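# 産業用コネクタ卸の在庫と品質を語る ― Jiker社 エマニュエル・バラサ氏

産業用コネクタおよび制御盤用部材の卸売を手がけるJiker社は、2023年7月25日、Starketthorpe配送センターにおける小口受注体制の拡充を発表した。同社で流通部門を統括するエマニュエル・バラサ氏(Emmanuel Barasa)に、在庫方針と品質管理の現状、今後の計画について話を伺った。

## 取扱品目の見直し

同センターが常時在庫する品目は現在1468に上る。丸形コネクタ、端子台、圧着端子、ケーブルグランドが中心であり、昨年度に品目構成の全面的な見直しを行った。

「以前は、同じ極数、同じ定格の製品を複数の系列で重複して保有しておりました。出荷実績を系列ごとに確認し、動きのない品番は取り寄せ扱いに改めました。空いた棚には、保守用途で継続的にご注文をいただく旧型の端子台を戻しております」とバラサ氏は説明する。

旧型品の供給については、設備の更新周期が長い食品工場や水処理施設からの要望が強いという。同社は製造元のLe Roux社と協定を結び、生産終了が決まった品番について事前に通知を受け、最終発注の数量を顧客と協議したうえで確定している。

「終了の通知だけをお渡ししても、お客様はお困りになります。後継品の外形寸法、取付穴の位置、適合電線の範囲を一覧にし、通知と併せてお届けするようにいたしました」

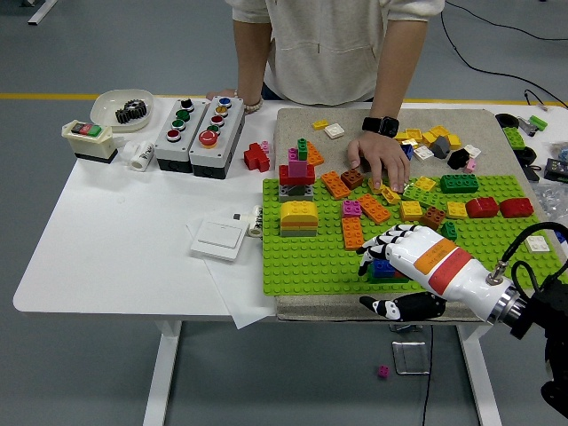
## 小口受注と納期

同社では従来、端子類について最低発注数を定めていたが、今回の拡充によりこれを撤廃した。受注から出荷までの標準時間は、在庫品であれば9時間以内としている。

「一個単位のご注文は、試作や修理の現場から寄せられるものが大半です。数量は少なくとも、お急ぎの度合いはむしろ高いと認識しております」とバラサ氏は述べた。小袋への分割作業には専用の区画を設け、品番と製造ロットを記載したラベルを袋ごとに貼付する。ロットの記録は出荷後も保管され、照会があれば納品書番号から検索できる。

一方で、切断を伴う電線については50メートルを超える注文に限り、翌営業日の出荷となる。バラサ氏は「切断機の稼働枠に限りがあり、この点はお客様にご理解をお願いしている状況です」と率直に語った。

## 受入検査の運用

品質管理については、入荷時の抜取検査に加え、圧着端子の引張試験を社内で実施している。試験の対象は当初、新規に採用した品番のみであったが、Litley工場で加工するハーネス用の端子にも範囲を広げた。

「仕入先の検査成績書は当然確認いたします。そのうえで、当社の工具と当社の作業者が圧着した状態で所定の強度が得られるかどうかは、別に確かめる必要がございます」

Litley工場には65名が在籍し、仕様書に基づくハーネスの受注加工を担当する。図面のない既存品についても、現物を預かり、配線表を作成したうえで見積りを提出する対応を行っている。

## 今後の計画

9月からは、顧客が在庫数と次回入荷予定を照会できる窓口を開設する。開設当初の対象は端子台とコネクタに限られ、電線およびハーネスは従来どおり担当者による回答となる。

バラサ氏は「電線は巻ごとの残長を管理しており、合計の数量だけをお示しすると誤解を招くおそれがあります。表示の方法が固まり次第、対象に加える考えです」と述べた。照会窓口の利用に費用はかからず、既存の取引口座を有する顧客には利用手続きの案内が順次送付される。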